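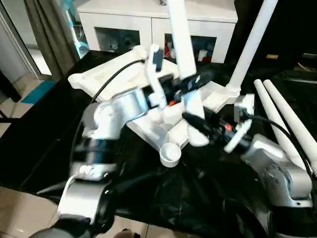
September, 4.40 pm — flat-pack bench

Good afternoon on the stool job! I want to get this down before I forget which settings we were on. The question Malou keeps asking is whether two arms can put together the sort of thing most of us do on the living room floor with a cup of tea, and I'm more hopeful than I was at lunch.

Gripping is the bit I'm happiest with. White plastic on a wrinkled black sheet gives the cameras a nice clean outline, and with a gripper on either side a part can be tilted without it skating off. Tapered legs are harder, as the finger plates want something flat to bite on. Khải reckons softer pads. I'd try a slower close first.
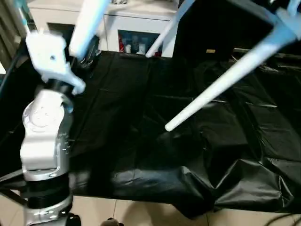 Notebook 2, p. 122

Legs down, seat on top, arm up close to it. Seeing a stool that way up over the bench cheered me no end — it looks like furniture!

Run 29 is the one to replay. Svitlana, could you pull the wrist forces and set them beside the Eltlow numbers? I'd like to know if the left arm works harder than the right.

Still a long way from a home helper, I know. A person does this while talking on the phone. But grip, tilt, line up, push is most of what shelves and bedside tables need too.

To do: tape the sheet down, ask Larysa about pads, recheck left wrist zero.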